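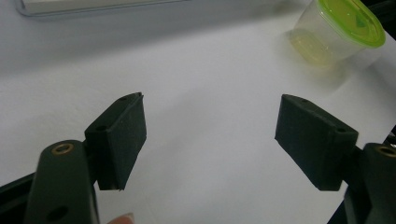

Replacing the pads every term is a waste of good material, a reader wrote in reply to our last page of tips, and most of the slipping that students blame on worn pads is caused by dust. The comment went on to say that a wipe with a damp cloth brought back nearly all the grip on a set that had been put aside for the bin.

We tried it at the Illeck club and agree in part. Dust is the usual cause. Wear at the lower edge is the other one, and cleaning will not fix it. The notes below cover both, along with some general bench practice for hand-held grippers. They apply to the Ansah student build and to most two-finger designs with block pads.

Cleaning pads

Use a lint-free cloth, barely damp, with plain water. Wipe in one direction, from the arm side towards the gripping face, and turn the cloth after each pass. Leave the jaws open for 5 minutes before use.

Dark pads show pale specks readily under an overhead light. A speckled face is due for a wipe even if it still holds. Packing tape pressed on and peeled off will lift dry dust between sessions, but use low-tack tape on foam. Ordinary packing tape pulls small pieces out of it.

Do not use methylated spirits, acetone or citrus cleaner on a pad unless you know what the pad is made of. Several kinds of foam go hard afterwards and the damage is not visible for a day or two.

Checking for wear

Look first at the bottom edge of each block. It touches the bench more often than any other part, and it frays or chips well before the gripping face does. A slight lip can be left alone. Trim a loose flap with a sharp blade, cutting away from the corner. Replace the block if the wear has reached the face that does the gripping.

Replace pads in pairs. One new and one old pad will grip unevenly and the object will twist as it is lifted. If a replaced pair still twists the load, the fault is in the arms – see alignment, below.

Pads last longer if students lower the tool onto the work and do not drag it across the table. This is a habit worth correcting in the first session.

Threaded inserts in plastic arms

Brass inserts are soft, and the plastic around them is softer. Start every screw by hand. Turn it backwards until the thread drops into place, then forwards. If it resists in the first turn, back it out and start again.

Tighten with a short driver held in the fingertips. A power driver should not be used on this job at any setting. If an insert spins in its hole, stop turning and mark the arm with tape so that it is not picked up by the next group. A spinning insert can sometimes be reset with a little Gronari two-part adhesive applied with a toothpick around the outside. Keep it out of the thread. Our resets have held for over 100 open-and-close cycles, but we do not send a reset arm to competition.

Alignment

Close the jaws slowly on a strip of plain paper. Pull the strip towards you. It should drag evenly across its width. If it swings to one side, one pad is meeting the other at an angle.

Check in this order:

Pad seated fully on the arm
Screws at the pivot, both sides
Arm bent or twisted
Body out of square

Most faults are found at the first step. Photograph the jaws from directly above before loosening anything, and again afterwards. A comparison of the two takes less time than an argument over which way the block was facing.

Setting up the bench

A pale, matte tabletop is best for practice. Dark jaws stand out against it, dropped screws are easy to find, and shadows under the pads give a fair idea of height. Tape over any shiny patches.

Keep liquids in lidded containers and push them to the back of the table. Clear the space in front of the jaws before each attempt. Trays go to one side, with nothing hanging over the edge.

Fingers belong on the handle or behind the base of the moving arms. Students tend to creep forward as they concentrate, so a band of coloured tape at the limit of the safe area is useful.

Practice objects

Start with something light and square-sided. An empty cardboard box 50 mm wide suits most builds, provided the jaws open wider than that. Move on to round objects, then to soft ones. Clear plastic is difficult for beginners because the edge is hard to judge, and a tub with a coloured lid is a reasonable halfway step.

For the Ruro lift-and-place event, have each student make 3 clean lifts in a row before changing objects. A lift that slips or tips sends the run back to the start. Write the result down at the time. Memory is generous by the end of the session.

Storage

Store the tool with the jaws apart. Pads left pressed together take on a set, and foam is worse than rubber for this. Lay the tool on its side in a closed box, away from windows and heaters, with no weight on the arms.

Over the December break, take the pads off and keep them flat in a paper envelope marked left and right. Put the screws in the same envelope. Check the inserts for loose swarf before refitting.

Last revised May 22, 2019. The pad template for the Ansah build is unchanged from the previous version.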